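Technology > Automation > Features

The door problem
Robot software firms say one planner can now handle any kitchen. Ask to see it close a door.

7 May 2024

The pitch has hardly changed in the time I've been covering it. A company shows you a video of an arm putting away a cup. Then comes a slide with the word "general" on it, and then a price.

Colari, which sells a planning package for small robot arms, has a better slide than most. The company says its software can look at an appliance it has never met, work out which parts move and how, and plan a motion to use them. You don't program the robot, the brochure says. You tell it what you want.

I wanted to know what happens when what you want is a microwave door shut.

Doors are a nasty test, and people who write control code know it. A cup on a table can be grabbed from many sides, and if the arm is off by a hair the cup slides a little and no harm is done. A door is bolted to the world. It will travel along one arc and no other, and a hand that pushes along a slightly different arc is fighting the hinge. Push too lightly and the latch won't catch. Push too hard and the whole oven scoots across the table.

Colari's answer comes in layers. A perception module guesses where the hinge is. A planner draws a path for the fingertip. A controller at the bottom follows the path while giving way a little when it feels resistance. Each layer has a neat demo of its own. The trouble starts when they have to believe each other.

Themis Sotiropoulos has spent two years testing packages like this one for Nenico, a firm that buys robot software so its customers don't have to gamble on it. He runs every task 60 times and writes down each result, and he is not an easy man to impress.

"The hinge estimate comes with a confidence score," he told me. "The planner throws the score away. So you have one piece of software saying 'I think it's over here, maybe,' and the next one hearing 'it's here.'"

In his door trials, he says, 22 of the 60 runs failed. In 9 of those, the software reported success anyway. That second number bothers him far more than the first, and it bothers me too. An arm that stops and asks for help is a nuisance. One that says the door is shut and moves on to the next step is a hazard, or at least a very slow way to heat soup.

Colari doesn't dispute the count. It says the missed reports came from an older check that compared the arm's final position with the planned one, and that a newer check using the camera is in testing. It was also in testing in October, when I first asked.

There is a fair case for the defense. Getting a door right more often than not, with no code written for that door, would have been a good result a few years ago. The Colari tools are pleasant to use. You can scrub back through a run and see the planned path next to the measured one, with contact forces plotted underneath, and it takes a minute to spot where they part ways. Kwan, the rival package most buyers compare it with, gives you a text log and wishes you luck.

But a nice replay tool is something you need when things go wrong, and buyers are being told they won't.

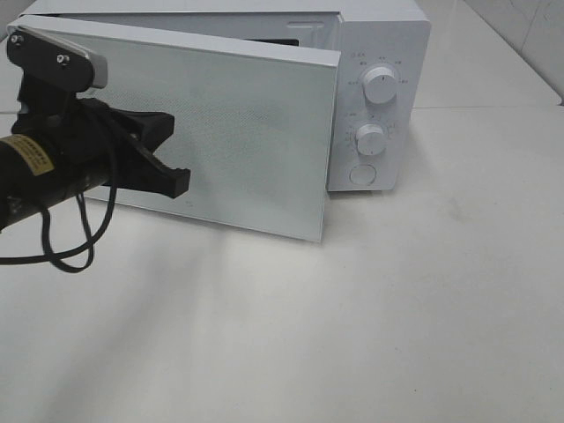
PERCEPTION

A plain white oven is a rude thing to show a depth camera. White door, white cabinet, white table: there are few strong edges to hold on to, and any sheen can throw the readings off. The software has to decide where the door ends and the cabinet begins, and with the door only partly open, the gap between them is narrow. A black finger close to the surface gives it a bit of contrast, and also blocks some of what it needs to see.

Sotiropoulos thinks the fix is dull. Let the fingertip touch the door, nudge it, and update the hinge guess from how it moves. Murkovia, a small tooling shop, already sells a plug-in that does this. It is slower, and it looks terrible on video, all that prodding. He suspects that is why it never makes the slides.

I asked Colari whether it had plans to add anything similar. A spokesperson said the company was "exploring contact-rich approaches." I asked when. The spokesperson said the road map was not public.

Until it is, I'd ask any seller for the full run log, failures included, and I'd read the column marked "reported success" before any other.

Related
Why your robot's simulator is lying to you
Murkovia plug-in review: slow, ugly, useful
Force control in plain English
Kwan's new logs are still just logs

Contact the editors | Copyright 2024, all rights reserved | Back to top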